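Search this site Enter keywords Go

The pantry end of a shift

I work in the back office of a catering supply depot, on the systems side, and since May a good part of my week has gone to the humanoid we are trialing for pantry restocking and tray-up. The task on paper is short: take fruit from the fridge, put it in a basket, leave the basket where a person can collect it. We set up the practice room with a desk, a fridge and a basket, and most of what I say below comes out of the hours spent in there. 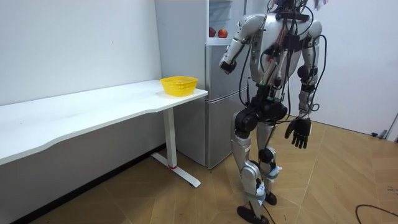
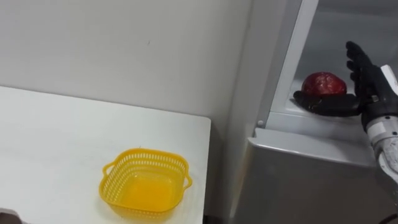

Desk, fridge and yellow basket stay in every run.
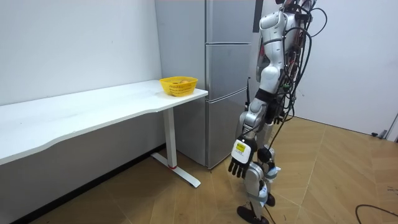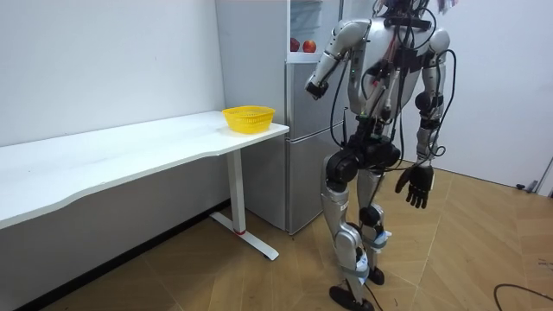 The software underneath is Trisik for motion and Flimex for job scheduling. Trisik takes a target and works out an arm path. Flimex decides which job comes next and keeps the log. The two were joined by a contractor's adapter called Tildale, and that adapter is where I spend my evenings. It drops the job number if a pick is retried more than twice, so the log shows an apple moved by no job at all. I have a patch for it. It is in testing.

What has changed for the people on the floor is mostly the order of the work. Tray-up used to be one person's morning, start to finish: open the fridge, check the fruit by hand, fill the basket, write the sheet. In the trial that morning is split. Somebody stocks the shelf with the fruit spaced apart, somebody else watches the runs with a hand near the stop button, and the sheet is written by Flimex. The checking by hand has no clear owner now. A picker with years on the job turns an apple over without thinking and puts the soft one aside. Trisik has no step for that, and I have asked twice for one to be written into the spec.

Pace is the other matter. A person fills a basket in well under 2 minutes. Our robot, on its present settings, is budgeted 30 seconds per item, and the grip check uses a good share of that. Management set the trial target at 80 percent of picks with no retry, counted over blocks of 96. I think the block size is fine and the target is too simple, as it treats a slow clean pick and a bruised quick one the same way.

There is also the training question. Two of the pickers have been moved to supervising – same pay grade, new title – and were given a half-day course from Kubíček, the integrator. The course covered the stop button, the zones and the restart sequence. It did not cover reading the log, and the log is what a supervisor needs when a run halts at six on a Sunday and the office is dark. I wrote a two-page guide with the common halt codes in plain words and taped it inside the cabinet door. It gets used. One of the pages has already been replaced with a cleaner copy and somebody's notes in pencil, better than mine in two places, so I have copied those into the master file.

Standing is a complaint I did not expect. Picking is tiring, but people move while they do it. Supervising means standing in one spot and looking at one arm. We have asked for stools and a shorter rotation. The rotation was approved; the stools are with purchasing.

Next on my list is the Tildale patch, then a field in Flimex for "set aside by hand," so the soft fruit shows up somewhere in the numbers.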